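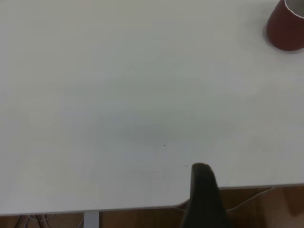 Rapport de projet – Rorkthorpe, salle commune
Rédaction : Arlo Escobedo

2. Observations sur les surfaces claires

Le fabricant Cinby vend son plateau blanc mat comme « facile à vivre ». Notre groupe n'en est pas convaincu. Sur ce fond, le moindre grain de saleté se remarque, et une tasse rouge sombre y attire tout le regard. La fiche Livden parle de surface « apaisante », terme que nous n'avons su ni définir ni mesurer.

Nous avons distribué un questionnaire à 26 usagers de la salle. La majorité préfère le blanc, mais quatre personnes disent le nettoyer plus souvent que leur ancienne table. L'échantillon est faible et les questions étaient mal tournées – la troisième suggérait presque la réponse.

Reste l'argument de la luminosité. Le blanc renvoie la lumière, soit, mais il montre aussi les ombres, larges et grises. Nous n'avons pas comparé avec un plateau foncé, le prêt prévu en juillet ayant été annulé. La partie 3 reprend les coûts d'entretien.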